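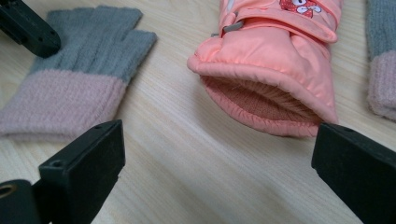
Teaching with soft things: where do you grip?

riet_b
Hello all. We are recording demonstrations with the hand-held gripper for sorting gloves into pairs, 188 so far. The knit ones go well, I take them by the ribbed cuff. The padded ski glove is my problem. With the opening towards me I can put one finger inside the cuff and one outside, or I can close over the whole cuff. Which one will the policy learn better? At the moment I have both in the set.
Riet Bakker

kandard_fan
Do not mix. Choose one and throw the other away. With mixed grips my arm stopped between the two and closed on nothing.

mvanhove
I do not agree with throwing away. If every demonstration shows the same grip, the robot has no answer when the glove lies the other way round. Keep both, but let the position of the glove decide which one you use.

kandard_fan
In theory yes. In practice a person gets tired after 13 recordings and takes whatever is easy.

lehtinen4
Why not teleoperate the real arm? By hand you make wrist turns that the arm cannot follow.

riet_b
We tried it for 3 days in March. It was very slow with cloth, and I could not feel when I had two layers. With the tool in my hand I feel it a little.

mvanhove
Same for me. Also go in slower at the cuff than you think is necessary. The elastic edge folds away if you push it.

riet_b
Thank you Mieke. I will sort the old recordings by how the glove was lying and train again with one finger inside only when the opening faces the gripper.

lehtinen4
Please post the result, also if it is bad.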